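How Do You Budget for a Robot That Sweeps?

By the Sivville Kids' Science Desk
October 2026

Say you want a robot to help clean your house. How much money do you need? When I first tried to work this out, I looked at one price tag and stopped. Big mistake!

My pretend shopping list starts with a small robot for $581. Great! But it needs brushes and filters, and those wear out. I set aside $10 every month for them. There are 12 months in a year, so that's $120 more. Now my robot costs $701 for the first year.
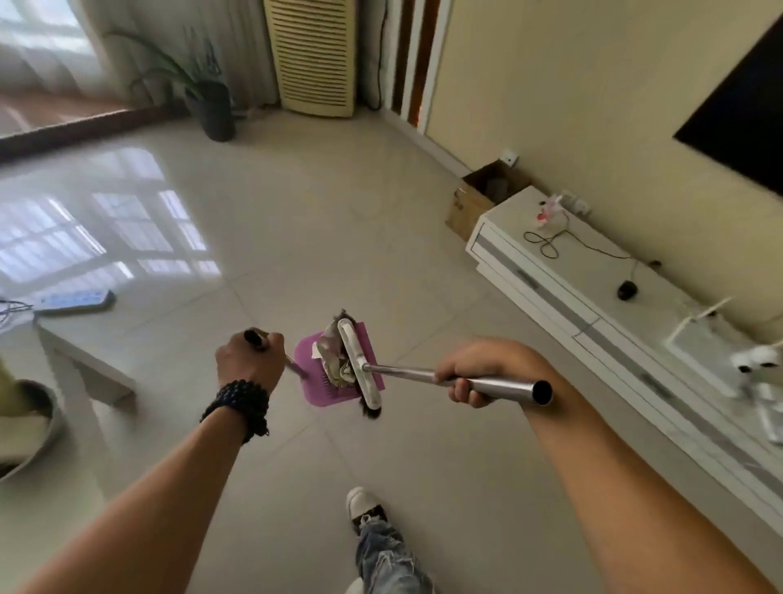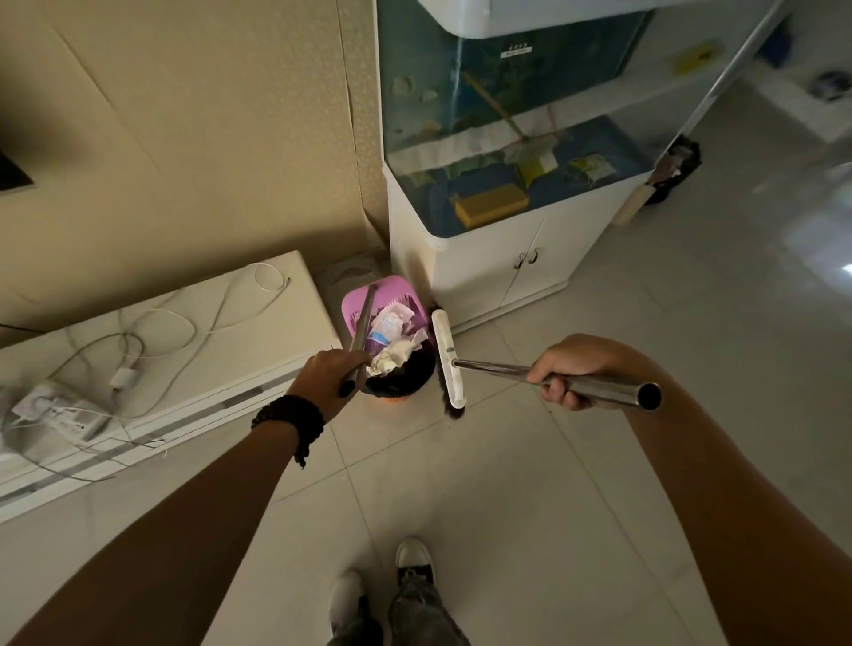
Before I spend any of that, I make a list of the jobs. A small round robot is good at dust and crumbs on a flat floor. Crumpled wrappers and paper, like the pile going into that pink dustpan, are a harder job, and they can jam a little brush. Cables are trouble too if they hang down where wheels can catch them. So I write "picks up big trash" on my list and check whether the robot can really do it. If it can't, I keep a broom in the budget – brooms are cheap!

What about a fancier robot with an arm? My list has one for $959. I have $400 saved, so I'd need $559 more. That's a lot of allowance (I'd be saving until way past January).

Try it yourself! Write down the price, the extra parts and the jobs you want done, then add up one whole year.

10 shares | 0 comments

More for curious kids:
What Does a Robot Battery Do?
Drindska: A Town Plans Its First Robot Bus
Why Do Robots Need Spare Parts?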